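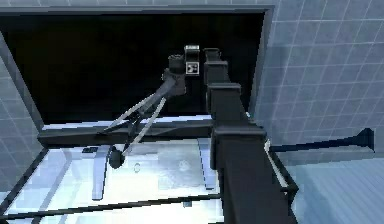 Dark gray shapes against a black background.

Why Do Faraway Things Look Small?
By Uldis Grīnberga
Updated 09/07/2025

Hold your thumb up in front of one eye and close the other eye. Your thumb can hide a whole house if the house is far enough down the street. The house is still big. It just takes up less room in what you see.

Light bounces off things and travels into your eye in straight lines. When a tree is close, light from the top and light from the bottom come in at very different angles. When the tree is far away, those angles are almost the same, so the picture of the tree at the back of your eye is small.

Move twice as far from a tree and it looks half as tall. Walk 70 steps away from a friend, turn around, and your friend may look no taller than your finger.

The same thing happens to the space between two lines. The rails of a train track stay the same distance apart, but they seem to get closer together as they run away from you. The place where they seem to meet is called the vanishing point. Artists often mark it with a dot before they start to draw a street. 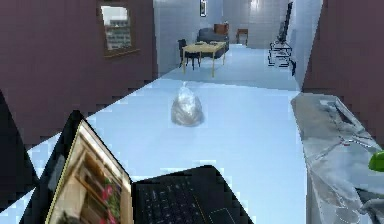 Do people shrink when they walk away from us?
They stay the same size, and only the picture of them inside your eye gets smaller.

Your brain helps with this. It remembers how big a car is, so a tiny car on a far hill looks distant to you — you don't think it is a toy.

Try it yourself
You need 2 cups that are the same size. Put one close to you on a long table and one at the far end. Close one eye and measure each cup with your thumb held out at arm's length. Write down which one looks taller.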